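Urnoddale Digital Access Program
Progress report to the Plarnent Fund
August 29, 2023

Quick one this time, full financials to follow once the bookkeeping catches up. Covers everything since the May report.

Where we're at

Loan desktops out to households: 205. Target for the whole grant period was lower than that so we're ahead. Most went to families with school-age kids, then seniors, then people on job search programs. Waitlist is still open and still growing, mostly from the Camis end of town where the library branch has cut its evening hours.

Drop-in sessions: running at 6 sites, up from four. The two new ones are the Camis community hall and the seniors' lounge at Amrani Court. Amrani Court has been the surprise. Booked solid since the second week, and people are staying after for tea, so we've asked for the room an extra hour. No charge so far.

Total visits across all sites, 981. That's visits, not people. Plenty of regulars in there. We will try to split it out for the final report but the sign-in sheets at the hall are a mess and some of the handwriting is beyond us.

What people come in for. Online banking, by a long way. Then government forms, email passwords, photos off a phone, printing. Less interest in the word processing course than we'd planned for, so we folded it into the general session and moved those hours to one-on-one help. Flagging as a change to the workplan. Hope that's fine, happy to do the paperwork if you need it.
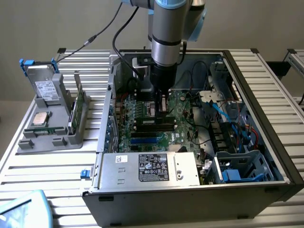

Internet costs are the sticking point. A loan computer isn't much use to a household that can't pay for a connection, and we hear it at every site. The low-income plan we were pointing people to has changed its eligibility rules and a fair number of our families no longer qualify. Have started a small top-up fund out of the donations line, nothing from your grant has gone to it. Capped at three months per household. It wont last past winter at the rate it's going.

Staffing. Coordinator position was vacant for nine weeks, which slowed down the home visits. Filled now. The salary underspend from that gap is still sitting there and we'd like to carry it forward into printed guides in larger type and two more languages. Formal request is attached seperately.

Not going well

Evening sessions at the high school. Poor turnout, the building is hard to find your way into after hours and the bus stops early. Calling it off at the end of term unless numbers pick up.

Feedback forms. Low return rate. Too long, we think. Cut to one page from next month.

Signage at Camis hall, still waiting on council approval. Chased it again.

Next period

Keep all sites going apart from possibly the high school
Guides drafted and tested with the Amrani Court group
Scam awareness talk, date to be confirmed with the credit union
Sort out the sign-in sheets
Clear the home visit backlog

Budget is on track other than the salary line noted above. Travel a bit over because of fuel, printing a bit under. Receipts are filed at the office if you want to see them before the audit.

Need from you: a yes or no on the carry forward, and the new logo file, the one we have prints fuzzy.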